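Clear plastic wrap or cloth for things going into storage?
Moving & Storage > Packing Materials

Clear film on top, dark gray cloth bunched up lower down. Which one would you keep on for the winter? 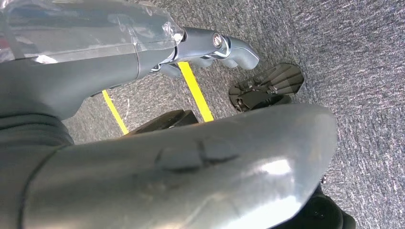

Original post
Posted by Skoduvari

I'm clearing out the back room in September and most of what's in there goes to a storage unit until spring. The unit is dry but not heated. I have a big roll of clear stretch film and a pile of old cotton sheets, and I'd like to settle on one before I buy more of either.

What I'm packing: a floor lamp, two dining chairs with painted legs, a sewing machine table, a mirror, and a filing cabinet. The unit costs $385 for the whole stay, paid up front, so I won't be going back to check on things every week.

I like the film for being see-through. You can tell what's under it without unwrapping anything. I don't like how it wrinkles up as soon as it goes around a bend.

Duster wrote:
Cloth. Film is for the truck. Take it off when you get there. I left it on a varnished side table one winter and the top came out cloudy in patches. I had to sand it down and start over.

Rostami wrote:
I wouldn't go that far. Film is fine on metal. My filing cabinets sat wrapped for 5 months and came out the same as they went in. Varnish and paint are a different matter, and so is leather.

Wrinkles don't matter unless they're pressed hard against a soft finish. If it bothers you, pull less tight and overlap more.

Duster wrote:
Metal that's wrapped damp will rust. You got lucky.

Rostami wrote:
I wiped them down first and left them open overnight. I don't call that luck.

Skoduvari wrote:
OK, so film for the cabinet and sheets for the table and chairs? What about the lamp? It has a jointed arm and a sheet just slides off it.

Sullen wrote:
For anything with a bend in it, do cloth first and then a few turns of film over the cloth. The film holds the cloth in place and never touches the finish. Leave the ends open. An old sweatshirt sleeve works well on a lamp arm. Push it all the way down so it bunches at the joint.

Shiny surfaces need the cloth more than dull ones. Every rub shows on a polished finish, and so do small dents once the light hits them. On a matte finish you can get away with a lot.

Bindu Alva wrote:
Agree with Sullen about the open ends. I'd add that colored cloth can bleed if it gets damp, so use white or something that's been washed many times. I had a red tablecloth stain a cream chair.

For the mirror I use cardboard on both sides, then film around the cardboard. No cloth at all.

Duster wrote:
Cardboard on the mirror, yes. I still say no film on anything that stays put longer than 2 weeks.

Skoduvari wrote:
I tried the sleeve on the lamp last night. It stays on with 2 turns of film and I can still move the joint. Wrapping it took less film than I expected, but the loose end keeps lifting. Tape?

Sullen wrote:
Tape on the film only. Or twist the end into a cord and tuck it under the last turn.

Rostami wrote:
Tuck it. Tape leaves you hunting for the edge in the spring. And write on a tag what's under each sheet, or you'll be lifting every one of them to find the lamp.

Skoduvari wrote:
Tucked and tagged. Chairs are next. Does anyone wrap the legs separately or just throw one sheet over the whole chair?

Bindu Alva wrote:
Separately if they're painted, with a strip of sheet around each one. Then the big sheet over the top.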